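Part 4: Getting Your Desk Top Flat, Finished and Fixed Down

OK, so by now you should have the Jelard frame standing on its own feet with all the bolts finger tight. If you don't, go back to Part 3, because everything from here on assumes the frame is up and the crossbar is in. I've built this desk twice now, once in a spare bedroom and once in a garage, and the top is the part where I slowed way down the second time. The frame forgives you. The top doesn't!

I'm writing this for people who bought the frame by itself and got their top somewhere else, like I did. If you bought the full kit, your top has holes in it already and you can skip to step 9.

What you need for this part

The top, obviously
The bag of short screws marked C (leave bag D closed for now, those are longer and they will go right through)
A drill with a small bit, and some tape
A pencil with a soft point
A tape measure
A long straight edge (I used a metal ruler, a level works too)
Two old blankets or a big flat piece of cardboard
A damp cloth and a dry cloth

Let the top rest first

1. Unwrap the top and stand it in the room where the desk is going to live. Give it a full day, two if it came off a cold truck. My first one sat in the hallway for an hour and then I screwed it down, and a week later one corner had lifted enough that my pen rolled off it.

2. Don't lean it against a radiator or in a sunny window. Lay it flat if you've got the floor space. If you have to stand it up, put it on its long side and turn it around at the halfway point.

3. Once it's had its rest, put the straight edge across it in both directions and look for light underneath. A sliver in the middle is fine and the screws will pull it in. If you can slide a coin under there, send it back. I know, I know, it's heavy and you threw the box out. Send it back anyway.

Note: The booklet that comes with the frame says the top should be at least 1,905 mm long if you're using the widest setting. Mine was a bit longer and that's fine too, you just get more overhang at the ends. Shorter than that and the end screws have nothing to bite into, so pull the frame in one notch before you go any further.

Pick your good side

4. Look at both faces in daylight. Most tops have one face that's clearly nicer, but sometimes they're close, and then it's down to taste. I like the grain running away from me when I sit down. My sister-in-law likes hers going side to side and thinks mine looks strange. You can only really choose this if your top is close to square, so for most of us it's a matter of picking the face and then picking which long edge goes to the front.

5. Put a piece of tape on the good side and write FRONT on it, near the edge that'll face your chair. Do this before you flip anything. Please. I had the top upside down on the floor with half the holes drilled before I noticed my nice edge was going to be against the wall.

Marking the holes

6. Lay the blankets on the floor and put the top on them, good side down. Get somebody to help you turn the frame over and lower it onto the top. It isn't so heavy, but it's awkward, and the feet swing around and hit you in the shins.

7. Center the frame. Measure from the side of the frame to the end of the top on the left, then on the right, and shuffle it over until they match. Now do front to back. This one doesn't have to match! I leave more overhang at the front, 83 mm in my case, so my knees clear the crossbar and I've still got somewhere to clamp a lamp at the back.

8. Push your pencil through each hole in the brackets and twist it to make a dot. Lift the frame off and check you've got a dot for every bracket hole. If one's faint, go over it now while you remember where it was.

Caution: Check what's under the top before you drill. If your top has a hollow core (knock on it, you'll hear it) the screws in bag C won't hold in the middle part. Ultari sells a pack of metal inserts that fix this, and they're the ones I used on the garage desk. Follow the sheet that comes with those and then come back here at step 10.

Drilling and screwing down

9. Wrap a bit of tape around your drill bit to mark how deep you want to go. Hold one of the short screws against the bracket, see how much of it sticks out the other side, and put the tape just short of that. If you've got the full kit, you don't have to drill, just blow the dust out of the holes.

10. Drill slowly and stop at the tape. Keep the drill upright. Brush the dust away with your hand as you go or it gets between the bracket and the top and you get a little creak every time you lean on your elbows. (Ask me how long it took me to find that creak.)

11. Set the frame back down over the holes. Start every screw by hand, all of them, before you tighten any. Then go corner to corner, a few turns each, until the brackets are snug. Use a hand screwdriver for the last bit. The drill will strip these holes in half a second.

12. With the top on, go back to the frame bolts you left finger tight in Part 3 and tighten those too. This is the order that keeps the frame from fighting the top.

13. Two people again for this one: tip the desk onto its side, then up onto its feet. Lift by the frame and keep your hands off the top, especially the edge.

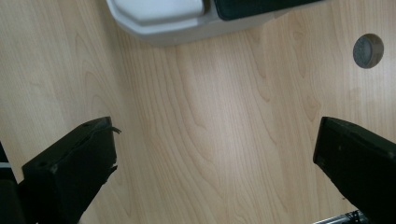 14. Wipe the whole surface down with the damp cloth and then straight away with the dry one. Go with the grain. Plain water is fine for a laminate top. For bare wood you need a finish on it before you put so much as a mug down, and I'll get to that in a second.

15. Level the feet. Push down on each corner in turn, find the one that rocks, and wind that foot out until it stops. My garage floor slopes toward the door so one foot is wound out nearly all the way, and it's been fine like that.

If your top is bare wood

I used the Grimedetti hard wax oil, the clear one. Put on a thin coat, thinner than you'd think, leave it for as long as the can says, then buff it with a clean rag. Do two coats on top and one on the underside. Don't skip the underside, or the board takes in damp from below and starts to cup.

Caution: Oily rags can heat up and catch fire by themselves when they're wadded up in a trash can. Spread them out flat outside until they're stiff and dry, or drop them in a bucket of water.

Note: If you sand between coats, use a fine paper and go easy. I got carried away near the front edge and made a dip you can feel with your palm. It's where I rest my wrist now, so I suppose it worked out.

Loading it up

Give the screws a day to settle and then go around once more with the hand screwdriver. You might get a quarter turn out of a few of them. After that I check mine every time I move the desk and otherwise leave it alone.

Put heavy stuff over the legs and light stuff in the middle. Printers especially! Mine shakes when it's working, and when I had it in the center of the desk my monitor wobbled along with it. If you're clamping a monitor arm to the back edge, put a scrap of wood under the clamp so the metal foot doesn't dent the underside.

If you end up missing parts, the number for bag C on the order form is 671. The one printed on my bag was different and I got sent a set of casters. If you need a whole new bracket, I've had good luck with Núñez, who carry the older style with the round holes as well as the new one with slots.

Part 5 is the cable tray and the power strip. Leave the desk pulled out from the wall until you've done that, you'll need to get your arm in behind it.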